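FOR RELEASE IN OCTOBER

Laladby Puts Its Smallest Parts on a Board and Asks Everyone to Find the Right Hole

TULANCE: Laladby, maker of practice kits for people who have to put small things into other small things for a living, today announced the second edition of its assembly board. The new board is white. So was the old one. The company is confident that customers will notice the other changes.

The Laladby board is a flat rectangle that sits on an ordinary table and holds a set of blue pieces and white fixtures. The task is easy to explain over the phone: pick up a piece, put it where it goes, try not to say anything you wouldn't say in front of a supervisor. Training rooms use the boards to practice fitting work before anyone is let near a part that costs money.

The first edition sold 400 sets and produced a fat folder of letters, most of them on the subject of pegs. Laladby read the folder. The pegs in the second edition have a slightly softened lower edge, so that a piece arriving a hair off center has some chance of forgiveness. The fixtures have been left as strict as before, after a short internal debate that the fixtures won.

The color scheme also survived. Blue for what moves, white for what stays put. An earlier trial set came in white throughout and was withdrawn after one afternoon, when the pieces proved very good at hiding on the board. 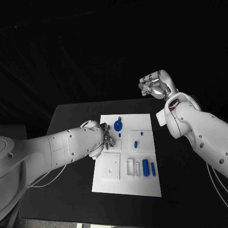
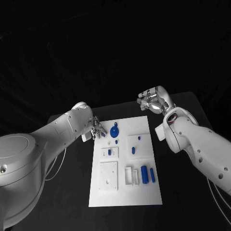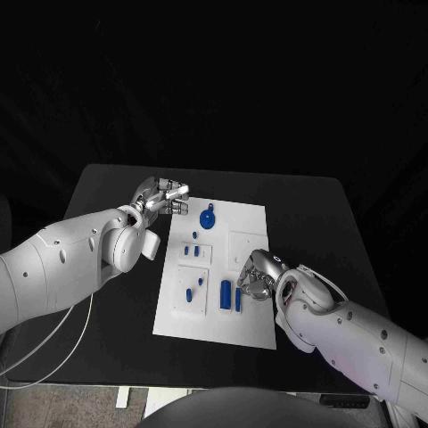
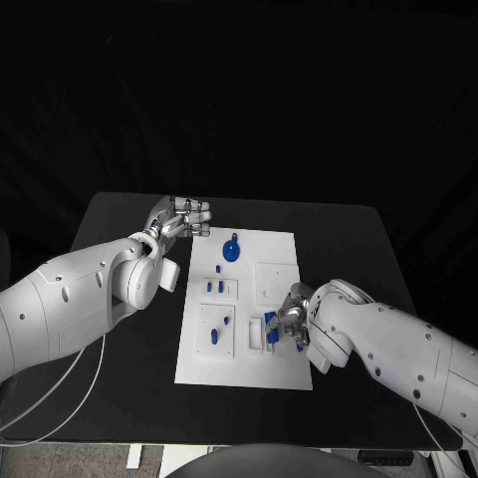 Blue pieces on the white board, on a dark tabletop.

Garrido, which tried the board in its own training room, reports that the round piece gets picked first by almost everyone and that the pegs are where the talking stops. It would also like the board to come with a lid, having spent part of a morning under a bench with a flashlight looking for something blue. Its one firm complaint concerns the printed guide, which in its view spends too long on unpacking and not long enough on what to do when a peg goes in crooked and stays there.

Laladby accepts the point about the guide. It has been cut to 13 pages, and the section on crooked pegs now comes before the section on the box. The lid is being looked into. Until then, each set ships with a cloth bag, which closes with a string and has so far lost nothing.

Sets are packed at the Astberg workshop and go out from October. Owners of the first edition don't need to buy a new board: the softened pegs fit the old fixtures and can be ordered separately, in a bag of their own. Training rooms taking 80 sets or more should write ahead, as the packing table in Astberg is not a large one.

About Laladby
Laladby makes boards, pegs and fixtures for hands-on practice. It has an office in Tulance, a workshop in Astberg and a drawer of spare pieces in both.

Press contact: Laladby press desk, Tulance. Sample boards can be lent for review. Please count the pegs before sending them back.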